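Kurex K2 Bench Cell
Product overview | Specification | Task status | Spares and service

The Kurex K2 is a two-arm bench cell for light handling work: packing, sorting, table clearing and shelf facing. It is sold to small shops and fulfilment rooms, and since March to assisted-living kitchens through our partner Niltlow. Tasks are loaded as packages. Each package is trained from demonstrations by people and carries a status, so that a buyer can see what the cell does unattended and what it does not.

Status levels
Released: runs without a person in the room.
Supervised: runs with one operator within reach of the stop button.
Trial: for evaluation only. Not covered by the service agreement.

Task status, current software
Carton to shelf, rigid: released
Cutlery into tray: released
Gift box, handle up, line and space: supervised
Wiping flat surfaces: supervised
Folding towels: trial
Loading a dishwasher: trial

The gift box package is the one most shops ask for. Small kraft boxes with a paper handle are light, slide easily and crease under a grip that a plastic tub would not notice. The handle is the obvious place to lift, but it bends away when approached from the side. The package therefore grips the body of the box and treats the handle as something to avoid.

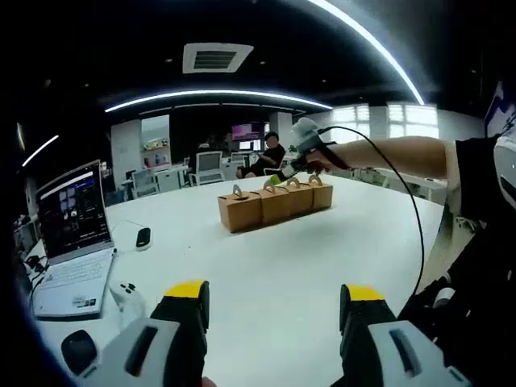

Pankaj Pathak wrote to us after a trial in his shop that the cell set out boxes more evenly than his staff did, took far longer over it, and stopped dead whenever a handle had folded flat. He would keep it for the evening shift, he added, and would not yet trust it with a customer waiting.

We agree with that assessment. A folded handle is reported as a fault and the arm parks. Recovery is by hand and the task resumes from the next box. An automatic recovery routine is in development — no release date is given.

Household chores remain further off. Towels and dishwashers vary too much from one home to the next, and we do not recommend buying the K2 for either.

Specification
Arms: 2
Payload per arm: up to 400 g
Cell weight: 21 kg, without bench
Bench width required: 162 cm
Bench surface: flat, matt, any pale colour
Fingers: replaceable in pairs, no tools

Supplied with mains lead, stop button and one spare pair of fingers. Bench not included. For site surveys, contact Edeltraud Marti at Kurex sales.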